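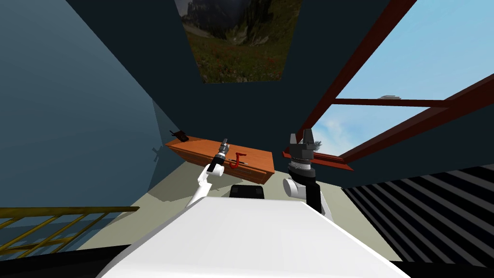
A wooden table in a computer-rendered interior. Illustration.

Brollen to take back used wooden tables at its Medve store

2021-11-05

Furniture retailer Brollen will start buying back used wooden tables from customers at its store in Medve later this month, the company said Friday. The tables will be checked, sanded and oiled where needed, and sold again at a lower price.

The service covers dining tables, desks and kitchen tables made of solid wood. Tables with a veneer top will be looked at case by case. Glass and metal tables are not included.

Customers who bring in a table will get store credit worth up to 100 euros, depending on its size and condition. They do not need a receipt, and the table does not have to be one that Brollen sold. A table that is missing a leg or has a split top can be dropped off free of charge, but no credit will be paid for it.

"People call us every week asking what to do with a table that is too big for their new apartment," said Maarja Adomaitis, who manages the Medve store. "Until now we had to tell them to try the classifieds."

The repair work will be done by Ciltberg, a small joinery shop on the east side of town that already makes shelves for Brollen. Ciltberg has hired two people for the job and rented extra storage space next to its workshop. Owner Algirdas Mockus said most of the tables he expects to see will need only light work.

"Water rings and scratches come out with sanding. Loose joints have to be taken apart and glued again, and that takes longer," Mockus said. "Burn marks depend on how deep they go."

Brollen ran a short trial of the service in the spring at its store in Turia. That store will not take part this time because it has no loading dock, and the trial tables had to be carried in through the main entrance. The company said it may look at Turia again after a planned renovation.

The first repaired tables are due to go on sale in Medve before the end of November, in the section now used for garden furniture. Each one will carry a tag listing the type of wood and the work that was done. Buyers will get a 12-month guarantee on the joints and legs. The finish is not covered.

The company has set a limit of 800 tables for the first year. If it reaches that number early, it will stop accepting new ones until the stock has gone down.

Inese Kuusk, who runs a secondhand furniture shop near the Medve bus station, said she was not worried about the competition. Her shop sells mostly chairs and cabinets, and she has turned down large tables for years because she has no room for them.

Customers need to book a drop-off time by phone or at the store's service desk. Home pickup is not offered for now. Drop-offs will be taken on weekdays only, at the rear entrance.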